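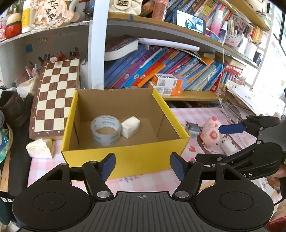 # Sending material to the Endport Local History Collection by post

Issued Sep 5, 2018. This guide replaces the instructions printed in the May newsletter.

The Endport Local History Collection accepts photographs, letters, minute books, maps and small printed items relating to the town and the surrounding district. The collection holds 3,517 catalogued items, most of them donated by families and local organisations. Donors who live outside the district, or who cannot attend the Onishi Reading Room in person, may send material by post once an offer has been accepted in writing.

Please do not send anything before you have received an offer number. Unannounced parcels are held at the front counter and are not opened until the sender has been contacted.

## Step 1: Make an offer

Complete the offer form, available from the front counter or by mail on request. The form asks for:

- your name, postal address and a daytime telephone number
- a short description of the material, with approximate dates where known
- the names of any people, streets or businesses shown or mentioned
- how the material came to you
- whether you own the copyright, and if not, who may

It is not necessary to list every photograph in an album or every letter in a bundle. "One album, mostly Wharf Street and the 1950s regatta" is sufficient at this stage.

Declan Marsden, Collections Officer, reads all offers and will reply in writing. Where the collection already holds a copy of an item, or where the material belongs more properly with another institution, the reply will say so.

## Step 2: Prepare the material

Leave the material as you found it wherever possible. The order in which letters were bundled, or photographs placed in an album, often tells the cataloguer something about who kept them and why.

1. Remove rubber bands, bulldog clips and loose pins. Staples and sewn bindings should be left in place.
2. Do not attempt to clean, flatten or repair anything. Household adhesive tape must never be applied to an original document – it stains paper and is difficult to remove.
3. Place loose photographs in individual paper envelopes, with the image side facing away from the seam.
4. Write any identifying notes on a separate sheet and enclose it with the item. If you must write on the back of a photograph, use a soft pencil near the edge.
5. Keep material with signs of mould apart from everything else, and telephone before sending it.

Framed works should be discussed with staff beforehand. Glass is not accepted by post under any circumstances.

## Step 3: Pack the box

Choose a clean, rigid cardboard box slightly larger than the material. A reused box is acceptable if the corners are firm and it has not held food. Cover or cross out old address labels and barcodes.

Line the base with crumpled acid-free tissue or plain white paper. Newsprint should be kept away from originals, as the ink transfers readily. Heavier items such as ledgers go in first, lying flat, with envelopes and lighter papers on top. Fill the remaining space so that nothing shifts when the closed box is tilted, but do not force the lid down over the contents.

Lay a copy of your offer letter on top before closing the box. Seal the centre seam and both ends with packing tape.

Each box should weigh no more than 6 kilograms. Larger donations should be divided and the boxes marked "1 of 2", "2 of 2" and so on.
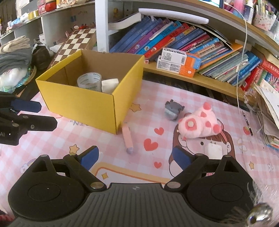
## Step 4: Send the parcel

Write the offer number on the outside of the box, beside the address. Parcels may be sent by registered post or through Jasix, the courier contracted by the collection. Where Jasix is used, the collection meets the cost of collection from your door, and staff will arrange a day with you by telephone.

Transit cover is limited to $400 per consignment. Donors who believe their material is worth more than this should speak to Barry Mottram, Registrar, before making any booking.

Please keep your receipt and tracking number until you have received our acknowledgement.

## Step 5: Complete the deed of gift

Two copies of the deed of gift will be posted to you after the parcel has been opened and checked. Sign both, return one and keep the other with your own papers. Ownership does not pass to the collection until the signed deed has been received, and you may withdraw the donation at any time before then.

Once the deed is registered, the material is entered in Hekulus, our public catalogue, under the donor name you have nominated. Donors who prefer to remain anonymous should tick the relevant box on the deed.

## Material we do not keep

Items not selected for the collection can be returned to you or, with your written consent, offered to another organisation. Please indicate your preference on the offer form.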